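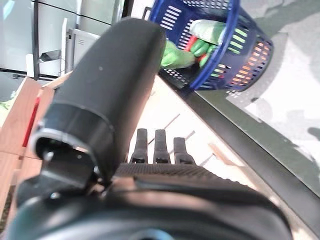
Hand check and collar re-seat, Zatora cell

Do this before the first run of the day, and again any time the thumb starts drifting. Quarter of an hour if nothing's wrong. Longer if you have to take the collar off, see further down.

You need:
- the small hex key set (the one on a string, please leave it on the string)
- dry lint-free cloth
- paint pen
- kitchen scales
- the blue basket and the play food, for the test pick at the end

Park first. Run the PARK routine from the Alier screen, wait for the arm to stop, THEN hit the stop button. Don't hit it halfway through. You'll get fault 509 and have to home everything again, joint by joint.

Power to the hand off at the box. Fingers will sag a bit. Fine.

Palm and fingers

Wipe the palm covering with the dry cloth. No spray, no wipes, nothing with alcohol in it. Dark textured stuff so dirt doesn't show, go by feel. Run your thumb across it looking for lifted edges, mostly where the fingers come out. If an edge has lifted, stop and tell Mireille, dont glue it yourself.

Then each finger in turn. Bend it gently, let go. Should come back on its own, no click. A click is usualy grit in the joint - blow it out with the hand bulb, not the air line. Air line pushes it further in.

Look between the joint bands. Fluff collects there.

Wrist camera

Clean the lens with a fresh bit of cloth. Bring up the live view. The hand should take up the lower half of the view, fingertips clear, and enough table beyond them to see what you're reaching for. If you've got nothing but palm, the bracket has slipped. Slacken it, tilt, nip it up, check again with the fingers open and closed. Don't judge it with them open only.

Save a still once you're happy and compare it with the last good one. By eye is good enough, the calibration run sorts out the rest.

Thumb collar

The bit that really matters. Collar is the dark teal-grey ring round the base of the thumb. When it creeps, the thumb closes late and stuff gets knocked rather than gripped. Ours went after 2240 picks, Brelent's lasted longer but they run lighter loads.
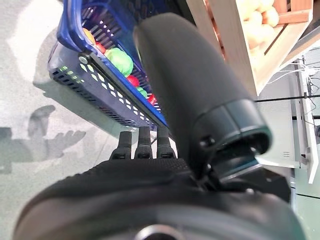 Page last changed: February, by Y. Zinchenko

Find the small screw near the lower edge of the collar. Check the paint mark across it. Mark still in line, leave it alone and go to the test pick.

Mark not in line:

1. Hold the thumb upright with your free hand. Don't let it hang on the joint.
2. Back the screw off one full turn. Not out. If it drops into the joint block you're taking the whole thumb off.
3. Slide the collar down until it seats. You'll feel it. There should be a 2 mm gap under it, use the feeler gauge.
4. Tighten with the short end of the key. Short end!
5. Wipe off the old paint mark, put a new one on. Let it dry.
6. Power on at the box, home the hand, run OPEN/CLOSE and watch the thumb.

Thumb should meet the fingers. If it lands to one side the collar is on twisted, go back to 2.

Cables. While you're there, move the arm by hand through the reach over the basket and watch that nothing catches. Loose leads near the shelving get hooked on the way back. Tie them off.

Test pick

Basket on the table, play fruit and veg in it. Weigh what you use for the heavy pick, it wants to be 190 g, pad it out if it's under. Run TEST PICK slow. Then normal speed. Watch the fingertips when they go near the rim - too low and they'll push the basket along, so raise the approach height one step and run it again.

Drops it more than once, log it, collar off, start over.

Write it all in the book. Even if nothing was wrong. Initials and time.

Comments

Levchenko_bench: Which paint pen do you use? Ours flakes off the screw head in a week.

Yevhen Zinchenko: Any oil based one. Degrease the screw first, with a cotton bud so none gets on the covering.

tomo: Step 3, my gauge wont go in from the finger side at all. Is that the collar too low?

Mireille Sfeir: Go in from the back, with the thumb up. If it still won't go then yes, too low.

tomo: Went in from the back, ta.

patchbay: Got 509 even though I waited for the arm to stop. Screen still said parking. Wait for the screen as well I think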